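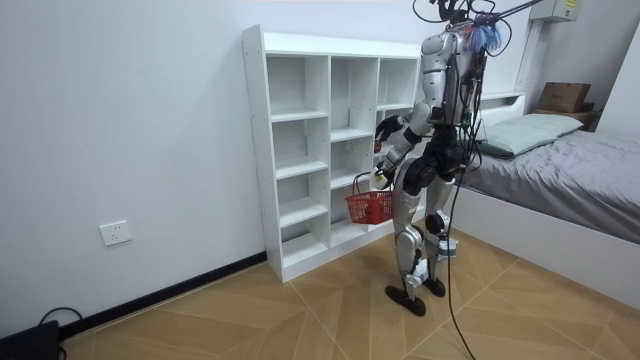

# Recording a shelf-and-basket task by remote control

Updated July 18, 2024, by Cauã Fagundes

Welcome, and thank you for taking this on! If you've just joined us on Treser you have probably driven the arms once or twice in the practice session, waved at somebody, and maybe picked up a sponge. This page takes you from there to your first proper set of recordings: the robot carries a shopping basket in one hand, takes a small object out of it with the other, and puts the object in an open cubby. It sounds like a five-minute chore, and for you and me it is. Give yourself a whole morning the first time, and bring a snack.

I'm assuming you have an account on the Leltton recorder, that you have been through the emergency stop briefing, and that a second person will be with you. Please don't record alone, even if you're very good at it.

## Set up the room

Start with the shelf. Push it flat against the wall and give the side panels a good shake. If it rocks, fix that now, as a hand will bump it sooner or later and you don't want the whole thing walking sideways in the middle of a recording. Clear out every compartment. I've lost most of a set to a roll of tape somebody had parked in a top corner, and the policy we trained on it was very fond of that corner.

Next, the floor. Walk the tether from the robot's back to wherever it plugs in and look for places where a foot could land on it. Leave enough slack for one step in any direction, with the extra lying behind the robot and well off to one side. The spotter should be able to see all of it from where they stand.

If there's furniture nearby (and in a small bedroom there always is), decide before you start how far the robot may turn. Elbows stick out farther than you'd think from behind the controls.

## Get comfortable at the controls

1. Log in to Leltton and pick the Treser profile. Check that it shows both hands and the head camera as connected.
2. Put on the Briltis gloves and tighten the wrist straps until they're snug. If a strap can slide, your wrist angle will drift and you'll spend the afternoon blaming the robot.
3. Hold both arms loosely in front of you, elbows bent, and press Align. The robot's arms will move slowly to match yours. Keep still until they stop.
4. Open and close each hand a few times. Watch the thumb especially.
5. Set the arm speed to 40 percent. You can raise it later, once you've got a feel for the shelf.

Now spend a little while just looking through the head camera before you touch anything. Lean in, look down, look up again. A tall white shelf seen from close up and above is a confusing thing, and the boards seem to stack up on top of one another toward the bottom.

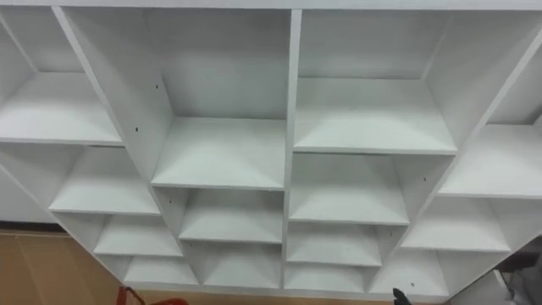

What helps me is to choose a board edge and bring the fingertips to it very gently, without holding anything, then do the same with the board underneath. After a few of those your eyes start to believe what your hands are telling them, and you stop reaching short. Plain white boards give you very little to judge depth by, so use whatever you can find: the little pin holes in the dividers, the soft shadow in the back corners, the front lip of each board. Try a low compartment too. Those are the ones where you'll feel lost, and it's much nicer to feel lost with an empty hand.

## Hand over the basket

Have your spotter hang the basket's handle across the open fingers of the carrying hand. Close the hand slowly and wait for the spotter to say "got it" before you take the weight. Let the basket hang straight down, close to the shelf and clear of the knees. A basket that swings is the single most common reason I throw recordings away, so if it starts to swing, stop and let it settle.

Use a light basket with a thin handle for your first sets. The heavier ones pull the shoulder down over time, and you won't notice until the arm is well below where you thought you'd left it.

## Record one demonstration

1. Bring the working hand to the start pose, at chest height in front of the shelf.
2. Say "recording" out loud and press the pedal.
3. Look down at the basket. Move the head first and the hand second, the way you'd do it yourself.
4. Close the fingers on the object and lift it straight up until it clears the rim.
5. Bring it to the opening of the target cubby and pause for a breath. I mean this quite literally, breathe in and out.
6. Go in level, set the object down on the board, open the hand and back straight out.
7. Return to the start pose and press the pedal again.

If you fumble a little and recover, keep it! Small recoveries are good teaching material. If you drop the object on the floor, or the spotter has to step in, press Discard and start over with no hard feelings.

## How many, and how varied

Plan on 48 demonstrations for a first set. Change the target cubby every 7, going through them in whatever order Leltton puts on the screen. Please don't swap the order to make it easier on your shoulder (I know, I've done it). Turn the object a bit in the basket each time, and now and then shift the robot's feet a hand's width to one side, with the spotter watching the tether.

Take a break whenever you change cubbies. Tired operators make jerky recordings, and the robot will learn to be jerky right along with you.

## Before you leave

Play back three or four recordings at full length, including one from near the end. Look for frozen camera frames and for fingers that open late. Add a line of notes on anything odd, even if it seems silly, then upload to the Fontes drive. We're hoping to have more than 500 good demonstrations by September, so every tidy set really does count.

Park the arms, take the basket out of the hand before you power down, and hang the gloves up by the straps. The charging cable goes in the left glove first.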